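The Great Packet Sort

If you have one drawer in your kitchen where every little packet goes to hide, this month's item is for you! I finally took mine on, along with the shelf above it and the basket where the medicine boxes live, and I had such a good time that I want the whole of Carkside to try it before our swap table on 16 March 2024.

The trick is to get everything out at once and spread it flat. I used to sort one corner at a time, which only meant the sauces moved from the left side of the drawer to the right. Laid out on brown diamond checks, it all looks like far more than one drawer could hold — and you start spotting things right away. There's the red and white packet marked 白砂糖 (white sugar, for anyone who doesn't read Chinese), a green and white medicine box, a blue and white sachet, and a leafy green scrap that had no business being in there with them.

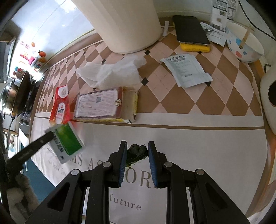

What goes where

Start with the scraps, so you aren't working around them. Bits of leaf go to the compost, crumpled napkins and torn wrappers to the trash. I do this first even when I'm itching to get to the good stuff.

Next, pull out anything that counts as medicine. It gets its own spot, well away from food, and I read every date on every box. If a box is out of date, take it back to the pharmacy and please don't put it on the swap table.

Dry goods come after that. Sugar goes into a jar with a tight lid, and I cut the name off the old packet and tape it to the glass. My jar is from Mamani and holds 600 grams, so a full bag and the tail end of another fit nicely (I cheered out loud).

Then the sachets! Sauce, seasoning, the mystery ones. Sealed ones stand upright in a shallow box, like cards in a file, with the oldest in front. Torn ones are done. I know it hurts to throw out half a sachet, but a sticky drawer hurts more. Fresh things such as chilies belong in the fridge, where you'll see them and cook with them.

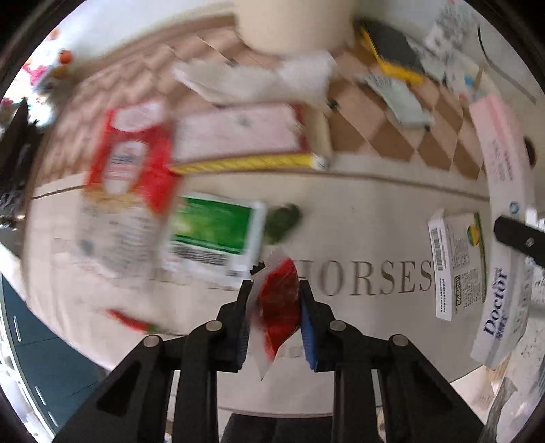

Hnat Levchenko

A few notes from people who tried this after our September meeting. The Prondmont building did a whole floor together and ended up with 70 sealed sachets to share, which I think is wonderful. Two of you asked about boxes: I like the low ones from Drandetti, but a shoebox lid works just as well and you already own one. And yes, you can do it on the floor if your table is small. Put a clean cloth down and keep the cat out.

For the swap table, bring sealed food only, with the label still readable. If the label is in a language your neighbors may not know, a sticky note with the name in English is a big help. Doors open at 16 Carkside, ground floor, and there will be tea, with plenty of sugar.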